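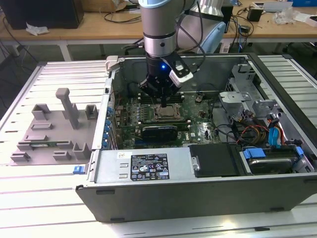
Unit 7: Repair, Reuse and the Working Life of Office Computers

Course: Waste and Materials Management
Instructor: Adhiambo Lyimo
Reading: Rashidi, chapters 2 and 3 (course packet)

1. Purpose of this unit

Unit 6 dealt with packaging, a waste stream in which most items are used once. Office computers follow a different path. They are bought in batches, entered on an asset list, used for a set period and then withdrawn together, whether or not each machine still works. Students should leave this unit able to explain why a working machine is retired and what options are open to the owner at that point.

2. Terms

Service life: the period in which an item is used by its first owner.
Technical life: the period in which the item is able to perform its function, with ordinary repair.
Residual value: the price the item, or its parts, would bring on the date of withdrawal.
Cascade use: passing an item to a less demanding task within the same organization.

The first two terms are often confused in student papers. Service life is a decision and is found in a purchasing policy. Technical life is a property of the equipment and has to be estimated.

3. Why machines are withdrawn

Mutua Rashidi groups the causes under three headings: failure, policy and software. Failure is the smallest group in his account. Policy covers the end of a lease or warranty, and the wish to keep all staff on one model. Software covers operating systems that are no longer supported, and programs whose requirements have grown.

A desktop tower has an advantage over most laptops in this respect. Memory, storage and expansion cards can generally be replaced with common tools, and the cost of labor is low when many units of the same model are handled in sequence.

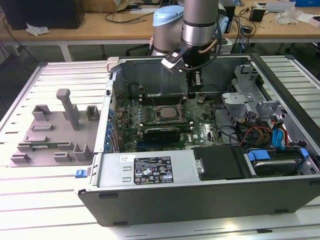

The order of preference used in this course is as follows: continued use, cascade use, resale or donation, recovery of parts, recovery of materials. Each step down the list keeps less of the value put into the product when it was made. An owner may have sound reasons to skip a step – data protection is the usual one – but the reason should be recorded.

4. Case: the Wanyama district offices

The Wanyama district withdrew 105 desktop computers in a single year. The contractor, Flindum, tested each unit, erased the drives and sorted the units by condition. Machines in good order went to the district's reading rooms. The remainder were sold to a parts dealer, Hokby, as one lot for $2,619.

Points to consider when reading the case:

The lot price was agreed before testing was complete.
The district paid for erasure separately, and the charge does not appear in the case accounts.
Reading room staff received no budget for later repairs.
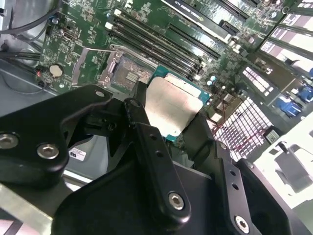

Rashidi treats the sale as a success because no unit went directly to shredding. The instructor's view is more reserved. A lot sale ends the owner's knowledge of where the parts go, and the contract with Hokby asked for no report on this. Compare the Cirnine agreement in Unit 5, where the buyer had to return a yearly statement.

5. Written work

Submit a memorandum of two pages addressed to the district purchasing office. Recommend a withdrawal policy for its next group of desktop computers, and state which records the office should keep. Use the terms in section 2 as they are defined there.

Papers are due at the start of the first class in March. Late papers require the instructor's written consent.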